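Última actualización: enero

Hilo sobre el espejo de recibidor que compramos en Lindel, porque varios me habéis preguntado por medidas y por cómo lo colgamos.

El modelo es el Beaudoin, rectangular, marco de madera maciza con acabado plata envejecida. También lo hacen en negro y en crudo. Elegimos el plata porque el suelo es oscuro y el pasillo tiene poca luz.

Pesa unos 24 kilos con el cristal. Para levantarlo hacen falta 2 personas, una por lado, y cogiéndolo por el marco, nunca por la moldura de arriba, que va encolada.

El cristal lleva bisel. En la web de Lindel se ve más ancho de lo que es. Si buscáis un bisel marcado, id a verlo a la tienda antes de pedirlo.

Precio: 234 euros, transporte aparte. Nathalie Petrenko me preguntó si salía mejor en Esell. Lo miré: tienen uno parecido, pero el marco es de resina y en las esquinas se nota la junta.

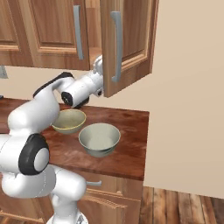 Sobre la fijación: trae dos enganches en D atornillados por detrás, ya puestos. No trae tacos ni tornillos. Nuestra pared es de ladrillo. Si la vuestra es de pladur, preguntad por el anclaje antes de taladrar.

Lo colgamos en horizontal encima de la consola, dejando un palmo entre el mueble y el marco. También se puede poner en vertical, pero hay que cambiar los enganches de sitio y el marco viene sin agujeros para eso.

Llegó un miércoles, bien embalado, con cantoneras y una plancha de cartón sobre el cristal. Una esquina tenía un roce pequeño. Escribí a la tienda y me mandaron un bote de cera del mismo tono. Con eso quedó tapado.

Para limpiarlo, paño seco en el marco. El limpiacristales se echa en el paño, no directamente en el espejo - si se mete por el borde acaba manchando el azogue.

Chinyere Wike me pasó el enlace del Plolleo, que es el redondo de la misma casa. Es bonito, pero para un pasillo estrecho prefiero el rectangular. Ella lo tiene en el dormitorio y está contenta.

Me falta el aplique de al lado. Cuando lo tenga puesto añado las medidas a este hilo.

Contacto | Copyright Todos los derechos reservados | Volver arriba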